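Pre-purchase walk-through, tabletop arm cell no. 2. Done Monday, 7:30 start, at the Lovmont shop. Items marked HOLD need an answer before the purchase order goes to Orkotari. Items marked BUDGET have a cost that isn't in the current quote.

## A. Room and power

- [x] Circuit capacity. Bench wall is on its own breaker. The building dates from 1979 and the panel schedule is partly handwritten, but the breaker was traced and labelled.
- [x] Outlets within reach of the controller without an extension cord. Yes, if the controller sits on the left side. The quote drawing has it on the right. Ask for the drawing to be changed.
- [ ] Floor level. 6 mm out over the length of the bench. Levelling feet are listed as an option. **BUDGET**
- [x] Clearance to the aisle. Fine with the cart bay moved. Repaint the floor line before delivery.
- [ ] Doorway. The crate won't go through the side door on its pallet. Either unpack on the dock or book the wide door, which the Vadia crew has most mornings. **HOLD**

## B. Safety

- [x] Emergency stop reachable from both ends of the bench. One button supplied, second one quoted. Buy the second one.
- [ ] Written risk assessment for the arm with the tool fitted. The supplier's sheet covers the bare arm only. We still have to do our own. **HOLD**
- [x] Speed limit can be locked with a password. Confirmed in the manual.
- [ ] Guarding. The quote assumes no fence. Acceptable at reduced speed with blunt tooling. If we ever go to a sharp or heated tool, a fence has to be added, so price it now and keep the number on file. **BUDGET**
- [x] Cable routing off the floor. Needs clips, take from stores.
- [ ] Lockout tag station. None near this bench. Closest is by the compressor. **BUDGET** (small)

## C. Purchase and running costs

- [x] Base price matches the budget line.
- [ ] Freight. Quoted "to dock". Inside delivery is $941 extra. **BUDGET**
- [ ] Spares. One spare tool rod is included. Asked for a price on two more plus a joint cover kit. No reply yet. **HOLD**
- [ ] Warranty start date. The draft has it starting at shipment. We want it from sign-off on site. Lukoševičius has agreed to this on other orders. **HOLD**
- [x] Service call rate in writing. Yes, travel is billed separately.
- [ ] Training. 40 hours of operator time to be planned across the first two months. Overtime comes from our own budget and isn't part of the capital request.

## D. Work surface and test pieces

- [x] Base plate. Perforated plate, bolted. Check bolts for tightness again after a week of running.
- [x] Board. Maple, made up of joined planks. Good enough for block work and cheap to replace. Order one spare.
- [ ] Seams in the board. Run a fingernail across each one. If a lip can be felt, sand it flush, or blocks may catch when pushed and the trial results won't mean much.
- [x] Test set. Plastic blocks in four colours. The star and the cylinder each come in red and green, handy for sorting by shape and by colour with the same set. Ask whether single blocks can be reordered.
- [x] Rod contact on the star. Tip against the side of the red one, near the right edge of the board. 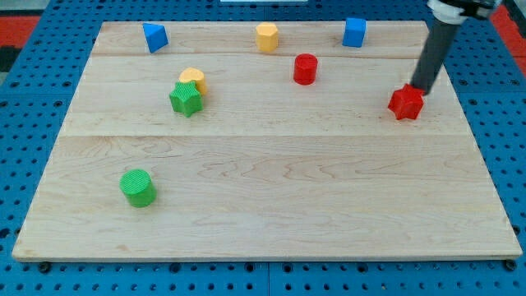 - [ ] Edge stop. There is no raised lip on the board and a pushed block can go over the side. Get a price for a low rim, removable for cleaning. **BUDGET**
- [ ] Storage. Lidded bin for the blocks, labelled, kept on the shelf under the bench.

## E. Before sign-off

- [ ] All HOLD items closed in writing, by email at minimum.
- [ ] BUDGET items totalled and added to the request. If the total goes over the contingency, drop the spare joint cover kit first. The second stop button stays in.
- [ ] Delivery in July, after the stocktake. The dock is unavailable before then.
- [ ] Repeat sections A and B once the arm is bolted down and keep both copies in the equipment binder.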